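Kulten

A hand-held gripper for recording tidying-up jobs, plus the recordings made with it. Built in a shared workshop, used mostly in living rooms.

Status: works, with opinions.

What is in the repository

hardware/ – printable parts, drill templates and the cut list for the handle
firmware/ – trigger reading and the record button
tools/ – sync, trim and export scripts
data/ – an index of the recordings; the video files are hosted separately
notes/ – build log, unedited, including the part about the glue

The name came from a shelf label in the workshop. The first gripper was called Voseck and had one moving jaw. It could pick up a sponge if the sponge was willing. Parts for it are still in hardware/old/ and do not fit anything here.

The data, briefly

219 recordings, one camera, mounted on the tool and looking out past the jaws. Every recording is one person clearing or sorting household things by hand with the gripper. There is no robot in the collection. The plan is for an arm to learn from these later, and the arm is still in a box of parts marked Miranda.

Most recordings run 2 to 4 minutes. A few are longer, usually where somebody got stubborn about a sock.

Each recording folder contains:

video.mp4 – the camera view, with sound removed
jaw.csv – jaw opening over time, in percent
task.txt – one line, written before the recording starts
remarks.txt – anything that went wrong, written after

The task line is what the person meant to do. The remarks are what they did. Please read both before you train on anything. We once spent an evening puzzling over a model that carried every object to the left, and the explanation had been sitting in remarks.txt since January.

Rooms

Real rooms, as lived in. We tried staging a tidy set in the workshop and got very clean footage of a problem that does not exist. Expect toys, packets, shiny wrappers, patterned cloth and a window behaving like a searchlight. Exposure is automatic and makes its own decisions near glass.

Objects are not labeled. We started on labels, reached "small thing, other" for the third time in one recording, and stopped.

Building one

You need a printer that can handle a part as long as your hand, a drill, and patience with pins. The linkage pins should turn freely and not wobble. If they do both, drill a new arm. Sanding will not save the old one – we have a drawer of evidence.

1. Print both jaws and the four arms. Solid infill at the pin holes.
2. Ream the holes before assembly.
3. Fit the pads last. The two sides do not have to match in color, and on our current tool they don't.
4. Close the jaws fully and run calibrate. Open them fully when it asks. It asks twice and means it both times.
5. Check that both fingertips show in the camera view before you tighten the mount.

Spare pads wear out faster than you would like on rough cloth. Print extras while the machine is warm.

Getting the files out

Run tools/sync first, then tools/trim. In the other order, trim will cheerfully cut the wrong end off everything and report success. A fix is on the list, below several more interesting things.

The export script writes two formats. The plain one is a folder of frames and a table. The other is for Zendivix, the playback viewer one of us wrote for the workshop screen and now has to maintain forever.

Known problems

The jaw sensor drifts once the tool has been running for a while. Compare the first and last closed readings; if they disagree, scale the file.

Thin, flat things are underrepresented, on account of being hard to pick up. So are heavy things, on account of wrists.

Camera tilt varies from one recording to the next. People hold the tool the way they hold it. We do not level the video and would suggest you don't either, as the arm will tilt too.

The record button is next to the trigger. Nearly 1,000 tiny clips of somebody's knee have been deleted so far. If you find one we missed, open an issue and give the folder number.

Use and sharing

Code and hardware files are free to use and change. Recordings may be used for research and for teaching, with a link back to this page. They were made in people's homes with their agreement, so please don't try to work out whose home is whose. If you spot a face or a readable address, tell us and the recording comes down the same day.

Contributions of new recordings are welcome if they follow the folder layout. One task per recording. Write the task line first, even when the task is "put the things where they go."

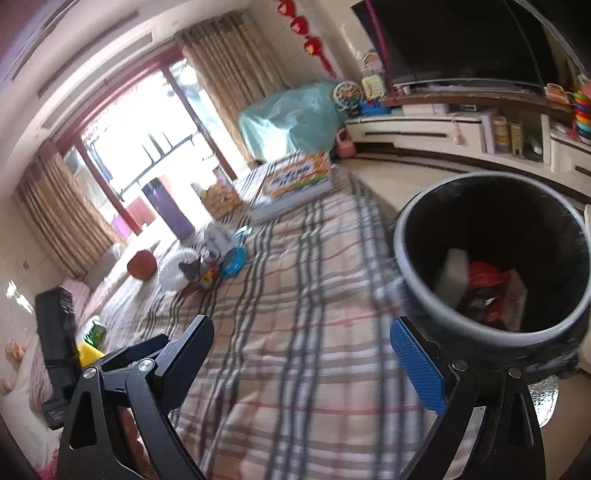
Pull requests for the trim bug are also welcome, and will be reviewed at suspicious speed.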